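How to plan one easy day when you arrive tired in a new country

My first trips were always badly planned on the first day. I arrived at six in the morning, I wanted to see everything, and by the afternoon I was sitting on a curb with a headache. After seven long trips I use the same small plan, and I write it down for people who asked me.

Step 1. Choose the first bed before anything else
Book a room close to the station or the airport bus, even if it is not pretty. In October we stayed at the Oremero guesthouse, three streets from the bus stop, and we paid a little extra to leave our bags early. Write to the owner one week before and ask the exact hour you can enter the room. "Morning" can mean 8:00 or 11:30.

Step 2. Pay for the transfer with small money
Drivers often cannot change a big note. Take out cash at the airport, then buy a bottle of water so you get coins back. My bus ticket cost 199 in local money and the driver waited for me to count all of it – very patient man.

Step 3. Eat simple, then walk
For the first meal I take cooked food, hot, from a place with many local customers. Salad and ice can wait until the second day. After eating, walk for one hour in the daylight without a museum ticket in your pocket.
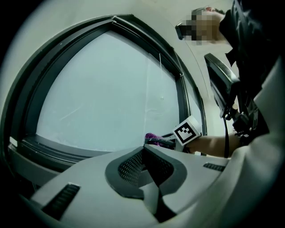
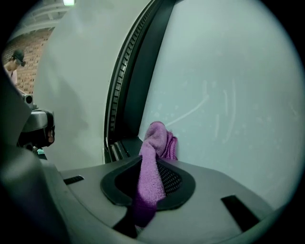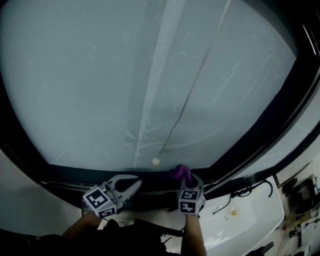 Glass in the first and third photos, purple microfiber cloth in the second.

Step 4. Pick one thing to see, and only one
My friend Josiane Coste makes a list of ten places and crosses out nine. I thought this was too strict, but on the first evening I was glad. We went up to the old Langlois tower, roughly 683 steps with the garden stairs included, and it was already too much for my knees. Choose something flat if you slept badly.

Step 5. Stay awake until 9 in the evening
Do not lie down "for ten minutes" at 4:00. Sit outside, write your postcards, call home. If you really must sleep, put the alarm on the other side of the room.

Step 6. Prepare the second morning
Before bed, put the passport, the charger and a dry snack in the small bag. Check the breakfast hour also. At Oremero it finished at 9:30, and Fraser Nisbet, who traveled with us, missed it two times and had to buy crackers at the bus stop.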